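Riltley Shared Workshop Members' Forum
Projects and Builds > Robotics
Topic: Table-clearing arm, cable routing and gripper settings

sfriesen_riltley
Posted 31/05/2024
Members will recall that the workshop approved bench space in February for the table-clearing project. This post reports on its current state and requests comments before the next stage of work.

The arm is mounted at the side of the white table in the carpeted area. The control program, which we have named Dindon, now completes the full reach to the table without manual correction. The gripper closes on command and reports its position. The wrist camera supplies a usable image under the existing room lights.

Two matters remain open. The first is the cable at the wrist, which at present is left with a free loop. The second is the closing force for glass. Comments on either are requested.

Sheldon Friesen
Project lead

camargo_bench
Thank you for the report. I wish to register a concern about the cable. A free loop at the wrist will sooner or later catch on something on the table. At my own bench I tie the cable at each joint and leave slack only where the joint turns. I recommend that the same be done before any further trials with glass.

poirier_a
I must respectfully disagree with the previous member. I tied the cable in that manner on the first arm I built at home, and it failed at the connector after 705 cycles. The wrist turns farther than the other joints, and a tight tie places the whole strain on the plug. A loop is untidy, but it is the safer arrangement until a proper guide has been printed.

Amrit Poirier

camargo_bench
A failure at 705 cycles suggests to me that the slack was too short, and does not show that ties are unsuitable. May I ask how much was left at the wrist?

poirier_a
The slack was three inches. I accept that this may have been too little. My view remains that a printed guide is preferable to either method, and I am willing to draw one if the project lead will supply the wrist dimensions.

jineo_parts
On the matter of closing force, I would ask why glass is being used at all at this stage. Plastic cups of the same size are inexpensive and produce no hazard on a shared floor. The workshop rules require that breakable items be cleared with the safety desk in advance. Has this been done?

sfriesen_riltley
In reply to the several points raised.

Permission for glass was obtained from the safety desk and is recorded in the bench log. Plastic was used for the earlier trials. The difficulty is that clear glass is much harder for the camera program to locate than colored plastic, and results with the one do not carry over to the other. If the program is to be of practical use on a dinner table, it must be tested on what is found there.

For the same reason the present layout is mixed: two clear glass cups, a ketchup bottle on its side, an oval plate, and a blue bowl with half an orange in it. Two strawberries have been placed on the table surface as small targets. 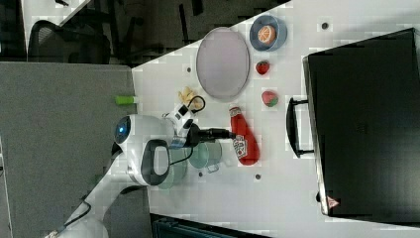 The closing force is currently set at level 7, which was carried over from the plastic trials. I propose to reduce it to level 3 for the cups and to raise it by single steps only if a cup slips. The bottle will keep the higher setting. Dindon can hold a separate value for each class of object, so no change to the hardware is required.

With regard to the cable, I accept Mr. Poirier's offer and will send the wrist dimensions by private message. Until the guide is ready the loop will stay, and the arm will be run at reduced speed.

jineo_parts
I thank the project lead for the clarification and withdraw the question about permission. I continue to hold that a tray or mat should be placed under the cups. The table has holes in its surface, and small fragments would be difficult to remove from them.

camargo_bench
I support the proposal for a mat. A plain one would be best, so that the camera is not presented with a pattern. On the cable I have not changed my opinion, but I have no objection to a printed guide, provided that it can be opened without removing the wrist unit.

poirier_a
The guide will be made in two halves with a snap closure. I would also ask that the cycle counter be noted in the log when the guide is fitted, so that its life can be compared with my earlier figure.

sfriesen_riltley
Agreed on both counts. The counter stood at 889 at the close of the last session. A plain gray mat will be added before the cups are next lifted, and the force values will be posted in this topic once level 3 has been tried.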